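Interview: Birthe Stougaard on Storage, Handheld Games and the Work of the Lotbridge Lending Shelf

Aug 31, 2021

The Lotbridge Lending Shelf, which loans handheld consoles and game cards to households in the Arkdale area, has revised its standards for the cases in which those items travel. Birthe Stougaard, who has managed the equipment program since it opened, met with us at the Arkdale branch to discuss the change and what it will mean for borrowers.

The program holds 400 game cards. Until April, each card was lent in the plastic box in which it was sold. Ms. Stougaard described that arrangement as adequate for a store shelf and poorly suited to a backpack. "The retail box is meant to be opened and closed a few times by one owner," she said. "Ours are opened every week by different people, and the hinge is the first thing to go. After that the card falls out, usually in a car."

The replacement is a soft-sided folder made by Tahiri, with stitched pockets and a zipper that runs along three sides. Each folder holds 10 cards. Borrowers may take two folders at a time, and the loan period remains unchanged.

Ms. Stougaard said that the selection process had taken longer than expected. Her staff compared the Tahiri folder with a hard case from Jokow, and opinion was divided. The Jokow case gave better protection when dropped, and its latch was easier for younger children to manage. Its slots, however, held the cards so firmly that some borrowers pried them out with a fingernail or a pen, and the labels suffered. "I liked the Jokow case and I said so at the time," she remarked. "I still keep one at my desk. But we would have been replacing labels all year."

Labels are a matter to which she returned several times. Each card carries a small printed number, placed on the back so that the title stays visible. The same number appears inside the pocket. When a folder is returned, staff check that the two match before it goes back on the shelf. Cards in the wrong pocket are common and carry no charge. Missing cards are handled by letter, and the borrower has one loan period in which to find them.

Asked whether downloaded games might soon make the collection unnecessary, Ms. Stougaard was doubtful. "A download belongs to an account, and we cannot lend an account," she said. "A card can be handed across a counter. Many of our families also have slow connections at home, and a large game can take all night."

The consoles themselves continue to travel in the padded bags introduced when the program began. Chargers are packed separately, after several screens were scratched by loose plugs - a problem she considers solved. Screen protectors are fitted by staff, and borrowers are asked not to remove them.

The Lending Shelf has also begun to add items that need no power. Card games and hand puzzles are now kept beside the consoles, under the same rules and on the same membership. Ms. Stougaard said that these are often borrowed by grandparents, and that she would like the shelf to be wider.

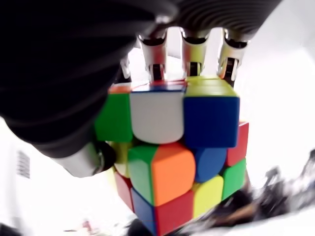

"I would also like the catalog to list them properly," she added. "At present they are entered under accessories - that was the only heading left in the system - and people who search for puzzles do not find them. The new headings have been written and are waiting to be entered." Until then, members may ask at the Arkdale counter for the printed list.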